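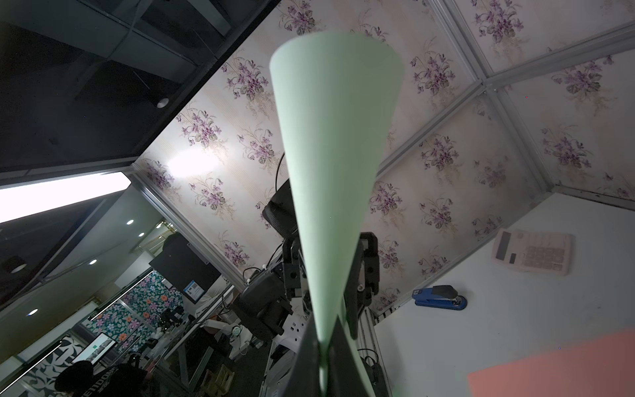
# Damp patch behind the wallpaper, quoted £800 for injection - is this real?

Posted in Walls, Floors and Ceilings

**draughty_hall**

We bought a brick terrace in Brekumlow last autumn. It's end of row and the back bedroom is on the ground floor, if that matters. The previous owners had papered over everything and in one corner the paper has started to lift at the bottom. I peeled a bit back and the plaster is darker than the rest, with a sort of fluffy white crust on it. It smells like an old cellar.

A man from Likel came on Wednesday to do a free survey. He pushed a two-pin meter into the wall, it beeped and went into the red, and he said "rising damp" before he'd put his bag down. The quote arrived by email that evening: £800 to inject a chemical damp course along the one wall, with replastering extra. He wants a deposit by the end of the month to hold the price.

Two things bother me. He didn't go outside at all, and when I asked what the reading meant he said anything in the red was bad. I bought a cheap humidity gauge afterwards and the room sits at 70 per cent most mornings. We dry clothes in there when it rains. My partner thinks we should just pay and get it over with, as the room is meant to be decorated before August.

Is injection a proper fix or am I being sold something? And can I put new wallpaper up in the meantime or is that daft?

---

**Wannasri**

Don't pay anything yet. A free survey from a firm that sells one treatment tends to find the problem that the treatment is for. I'm not saying Likel are crooks, I've never dealt with them, but a pin meter pushed into old plaster doesn't tell you where the water came from. Those meters are made for timber. What they measure is electrical resistance, and salts in plaster will send them into the red on a wall that is quite dry. Foil-backed paper does it too. I once got a full red reading off a wall that had been stripped and heated for a whole winter.

So ignore the beep and go outside with a torch. In order of how often I've found each one:

1. **Ground level.** Find the damp course (usually a thin dark line in the mortar, or slate in older houses) and see where the soil or paving comes to. It ought to be two bricks below. If someone has laid a patio or piled up a flower bed against that corner, you may have your answer for the price of a spade.
2. **Gutter and downpipe.** Go out when it's raining hard, not the day after. A leaking joint at the back of a downpipe is easy to miss from the front. Look for green staining on the brick.
3. **Pointing and render.** Cement render that has cracked lets rain in and then won't let it out again. Tap it. A hollow sound means it has come away.
4. **Air bricks.** If you've got a suspended timber floor, make sure they're clear and that somebody hasn't helpfully blocked them to stop a draught.
5. **Pipes.** Is there a radiator or a bathroom on the other side? Turn everything off at bedtime, read the water meter, read it again first thing. If it's moved you've got a leak somewhere.

The white crust is salts left behind as moisture evaporates. It does mean that water has come through the wall at some time. It does not tell you whether that was last week or under the previous owners. Brush it off dry into a dustpan, don't wash it, and see whether it comes back.

As for the chemical itself, people argue about this endlessly. My own view is that true rising damp exists but is a good deal rarer than the number of vans with it painted on the side. Injection also comes with replastering in a waterproof mix, and I suspect the plaster does most of the work by hiding the damp from you. A twenty-year guarantee sounds lovely until you read what it excludes. Ask for the full wording before you sign, and ask what happens if the cause is found to be condensation.

If you want a proper opinion, pay an independent surveyor who doesn't sell treatments. It will cost you something, but at least they've no reason to find anything in particular.
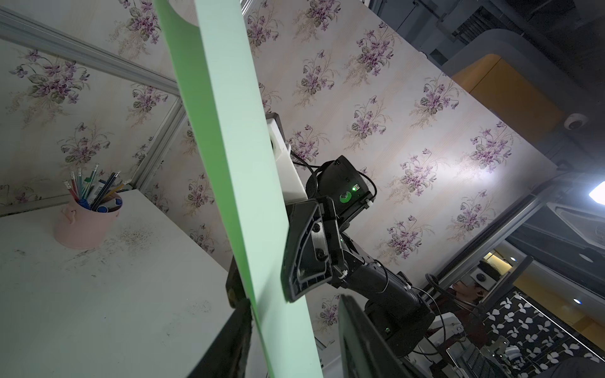
**Brekumlow Home Repairs Help Desk - Walls, Floors and Ceilings team**

*Team note: we've merged this thread with an earlier one on lifting wallpaper. We don't recommend or warn against named firms, and replies are the views of whoever wrote them. If you suspect a leak near electrics, switch off at the consumer unit and call an electrician before you poke at anything.*

---

**unside_allotments**

just get a dehumidifier mate. had the same in our place in Unside, ran one for 13 days and it went. never came back

---

**pebbledash_and_proud**

I'd be careful with the answer above. A dehumidifier will dry a room whatever the cause, and the wall will look cured right up to the first wet spell. "Never came back" depends on how long ago that was, and on whether anything else changed.

Having said that, your 70 per cent is high, and drying clothes in there isn't helping. Condensation is worth ruling out before you start digging up flower beds. The foil test is old but it's free. Let the surface dry, tape a square of kitchen foil tightly to the plaster on all four sides and leave it for a couple of days. Droplets on the room side point to condensation. Droplets underneath point to moisture in the wall. If you get both, which I did, you have learnt less than you hoped, but you still know not to hand over a deposit.

Do the test in the bad corner and again on a wall you're happy with. Without the second one you've nothing to compare it to, and every damp forum is full of people drawing conclusions from one bit of foil.

Where I disagree with Wannasri is on the salts. A tide mark with a fairly level top, below knee or waist height and running along the wall, does make me think of the ground. A patch that's only in the corner makes me think of a pipe, a gutter or a cold spot. You didn't say how high it goes. Pencil a line round the edge with the month next to it and look again after heavy rain.

On the wallpaper, no, leave it. Whatever you put up now will lift, and vinyl will trap the moisture behind it. Strip that corner back past the stain by 5 cm or so and leave it bare. It'll look awful. When it has stayed dry for a good few weeks, use a breathable paint or a plain paper with no vinyl coating. Be suspicious of anything sold as "anti-damp" paint too. I've used two brands and both of them moved the patch further up the wall.

And the deposit "to hold the price" is a sales line. Ring them in the autumn and I'd be surprised if it had gone up.

---

**draughty_hall**

Thanks all. Went out with a torch last night and the paving is level with the bottom of the air brick, so I feel a bit silly. The foil is up on two walls. I've told Likel I'm not ready and they have already rung back to offer a discount, which hasn't made me trust the first quote any more. The patch goes up to my shin, only in the corner. Will post again once I've lifted a slab or two.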